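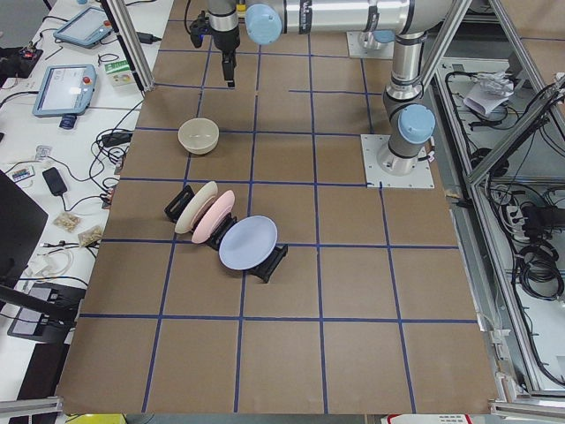
Plates That Stand Up Dry Better (and Other Things I Learned at the Sink)

I put off buying plate racks for years because I thought they were one of those kitchen gadgets you use twice and then find behind the slow cooker. My mother stacked her plates wet on a dish towel, her mother did the same, and everybody lived. Then we moved into the house on Besden Street, with a stretch of counter next to the sink you could cover with a cookie sheet, and I had to get serious about where wet dishes go.

A big wire drainer was out. I tried one and it ate the whole counter, plus it had that tray underneath that grows a pink film if you look away for a weekend. What I ended up with was a handful of little single racks, the slotted black plastic kind that hold a plate on its edge. I keep 4 of them. You can line them up along the backsplash, or set them on a slant so they fit a corner, or put two away in a drawer when it's only sandwiches for lunch. I love that part!

A few things I do now without thinking.

Leave a gap. If the plates touch, the water sits between them and you get that cloudy stripe. A finger's width is plenty.

Go by size. I put the smallest plate nearest the wall and the biggest one on the outside, where I can grab it without knocking the others. My neighbor Salim Obura does it the other way around, and his kitchen has not burned down, so suit yourself.

Check the lean. A plate that's too upright will tip forward the first time somebody shuts a cabinet hard. You want it resting back against the rack a little. Wide shallow plates need more lean than the small ones, and very heavy stoneware may be too much for a light plastic rack altogether. I lost a serving plate that way and I'm still sore about it.

Bowls are another story. They don't stand on edge worth a darn. I turn them upside down on a folded towel for ten minutes, give them a wipe, then flip them right side up to finish airing out. If you leave a bowl face down overnight the steam stays under there and it smells like a basement in the morning.

Now, the tape. This is my favorite trick and my family makes fun of it. When I was working out where everything should live, I took painter's tape and marked squares right on the counter, then moved the racks and the soap and the kettle around inside them for a few days before I decided. It costs next to nothing and it comes off clean as long as you don't leave it for months (I did, once, in March, and had to go at it with cooking oil and a plastic scraper). You can do the same on a flattened cardboard box if you'd rather keep tape off the counter. Cardboard is good for drawers too – cut it to the size of the drawer, lay your stuff out on it on the table, and you'll see right away whether the potato masher fits.

I did that for my sister Paula's kitchen when she moved to Dircombe, and we spent a whole evening sliding measuring cups around on the lid of a moving box. She still has her spatulas in the wrong place if you ask me.

Keeping the racks clean: mine go in the top of the dishwasher every couple of weeks. Between times I run an old toothbrush through the slots with a drop of dish soap. If you have hard water like ours, soak them in 2 cups of warm water with a good splash of white vinegar, then rinse. The chalky stuff lets go by itself.

Zeeshan Kazmi wrote in after my last page to ask whether it's all right to store plates standing up all the time, in the cabinet, instead of stacked. Sure it is! I do it with the pastel ones we use for company, because the bottom one in a stack always gets scratched by the foot of the one above. Put the rack on a bit of shelf liner so it can't skate around, and keep it on a low shelf if you have kids reaching for things. For everyday plates I still stack, it takes less room and ours are scratched already.

One more for small kitchens. The inside of a cabinet door will hold more than you'd think, but weigh it down too much and the hinges sag. Pot lids and cutting boards, fine. Plates, no.

Next time I'm doing the cabinet under the sink, so if you have a good way to keep the trash bags from sliding down behind the pipes, send it over. I've tried a paper towel holder screwed to the side wall and it works until the roll gets thin.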